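# The Fourth Bun

The canteen at Mindale closed for the first two weeks of August, and when it opened again Rodel Cabrera had been moved from the counter to a chair.

It was a good chair. It had lumbar support and a lever. It stood in the old dry store, which had been painted off-white and given a new name, the Development Kitchen, on a laminated sign that fell down whenever the lift doors closed. Rodel had spent eleven years on his feet at Mindale, feeding people who packed pump housings into crates, and he had often said what he would give for a chair. He now felt he should have been more particular about the terms.

"You're a Process Guardian," said the woman from Gautier, which was the firm that had sold Mindale the arms. "Your knowledge is what makes it work."

"Which knowledge?"

She looked at her tablet. "Buns," she said.

Buns had been Rodel's idea in the first place. Before him, the ten o'clock break had meant a biscuit out of a tin. He had started bringing in steamed buns from home, then making them at work, and then making a great many of them, until the night shift began staying on past the end of its hours to meet them coming out. The management noticed this and were pleased, and asked whether the thing could be scaled. That was the word that had led, by way of several meetings and one trip to a trade fair in Nalten, to the arms.

There were two of them, and they were called Stinderent by the manufacturer and Left and Right by everybody else. Left mostly waited. Right took buns out of the steamer and put them on a plate. Rodel sat in the chair with a form and a red button. When a bun was moved properly he wrote Y. When it wasn't he wrote N, and a word or two about why. The button was for emergencies, and he had been told so three times on his first morning, by three different people, none of whom would say what sort of emergency a bun might cause.

The first week he wrote a good deal of N. *Squashed. Dropped. Squashed. Put back in the pot. Held it and had a think.* The woman from Gautier rang to ask if he could choose his reasons from the drop-down list.

"There's no drop-down list. It's paper."

"There'll be a drop-down list," she said.

Upstairs, Grigoris Chrysikopoulos had the job of explaining all this to the staff. He was Head of Change, and had been Head of Catering until things changed. He was a large, tired man who had once cooked lamb for 700 people at a summer party in a car park, with the rain coming in sideways, and he kept a photograph of it in his desk drawer, where a different sort of man might have kept a bottle. He wrote a bulletin every Thursday until he was asked to write it on whichever day the figures came in.

*Colleagues will be glad to hear,* he wrote, *that nobody is being replaced. Some colleagues are being re-seated.*

He took out the second sentence, then put it back, on the grounds that it was true.

The trouble in the canteen was the queue. With Rodel at the counter it had gone along nicely. He knew who wanted two and who would say one and mean two. He knew that the man from Goods In couldn't be spoken to before he'd eaten, and that the girls in Accounts liked to be. Now there was a hatch, and a heated cabinet, and a small screen that said PLEASE TAKE ONE ITEM. People took one item. Some of them stood there afterwards, holding it.

"It's the same bun," Grigoris told them.

"We know it's the same bun," they said, and went on standing there.

Strictly speaking it was the same bun. Rodel still made the dough, at five in the morning, at the far end of the main kitchen where no one had thought to put an arm. He mixed it and proved it and pleated it by hand, 64 to a batch, and the ones for the Development Kitchen he carried down the corridor himself on a tray with a cloth over it. Then he sat down in the chair and became a Guardian. He had worked out that the part of the job they had automated was the part where he turned round.

"That's the bit I liked," he told Grigoris. "Turning round."

Grigoris wrote that down. He had been writing down a lot of what Rodel said, and had nowhere to put it.

By the second week Right was improving. It had stopped squashing. It came down over the steamer slowly, like an aunt looking for a particular chocolate, and closed on a bun with something that was nearly tact. Rodel found he had opinions. He thought it went for the easy one first and left itself an awkward reach at the back. He thought it held on too long over the plate. He began turning the pot a little before each run, by the handles, so that the buns lay better for it, and was told by phone not to help.

"I'm not helping. I'm laying the table."

"It needs to learn with the pot anywhere."

"Who puts a pot anywhere?"

There was a silence in which he could hear her looking for this on a list.

He stopped turning the pot. He started talking instead, which wasn't against anything. He told Right about the man from Goods In. He told it which of the buns he was pleased with. When it got one cleanly up and over he said "there you are, love", as he had said at the counter some thousands of times, and on two occasions he held out a napkin before he remembered.

The Gautier people wanted a number. They wanted 772 clean transfers before they would call the thing finished and send their invoice, and as to why 772, Grigoris had asked, and been sent a document. So there was a tally on the wall outside the Development Kitchen, next to where the sign fell down, and people began to stop and look at it on their way to the hatch. Then they began to put their heads round the door. Rodel would say good morning. He would ask after a knee, or a mother. Somebody brought in a second chair.

By the time the tally passed 700 there was a queue.

It went out of the door and along as far as the lift. It wasn't a queue for anything, as the buns on the plate were test buns and went in the bin as a matter of hygiene, or that was what it said on the form. Rodel had never in his life put a bun in a bin. He had a second plate under the table by his feet, and what happened between one plate and the other was not a stage of the process that anyone had asked him to guard.

Grigoris came down to see. He had to wait his turn, behind the man from Goods In, who nodded to him civilly, having eaten.

"This isn't what it's for," said Grigoris, when he got to the front.

"Sit down," said Rodel. "It's on a batch of four. It's good at four."

Grigoris sat in the second chair. Right swung out over the pot, considered, went down and came up with a bun, and carried it across. He watched that happen twice. He was thinking about the car park, and how he had turned round from the fire with a tray in his hands and there they all were with their plates.

"It holds on too long," he said.

"I've told it that."

"Does it matter, though? If it gets there?"

"You'd notice," said Rodel, "if you were waiting for it."

He wrote Y on the form all the same, being a fair man, and in the space for comments, where there was now a drop-down list stuck on with tape, he ignored the list and put *coming along*.

The bulletin that went out on 31/10/2024 was the longest Grigoris ever wrote. It announced that the target had been met. It announced that the hatch would be closing, following feedback, and that the Development Kitchen would be fitted with a counter, behind which there would be two Stinderent units and one Rodel Cabrera, standing. The units would do the lifting out, which was hot work and hard on the wrists. Mr Cabrera would do the turning round. Gautier had been consulted and wished it noted that this was not a supported configuration.

The chair was offered to any department that could make use of it. It went to Accounts.

There were pictures on the back page, chosen by Grigoris himself after a long afternoon. He had been sent a great many by Gautier, most of them of a man in a suit pointing.

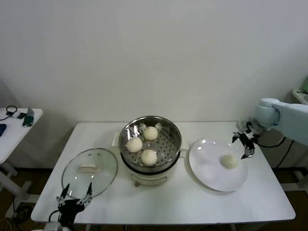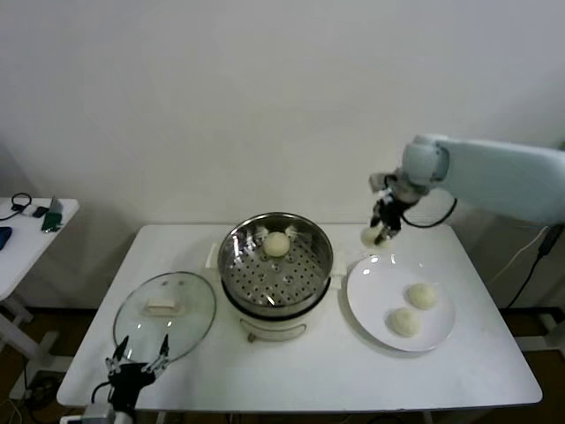

*The Development Kitchen at work, with the steamer, the lid and the plate. Buns by R. Cabrera.*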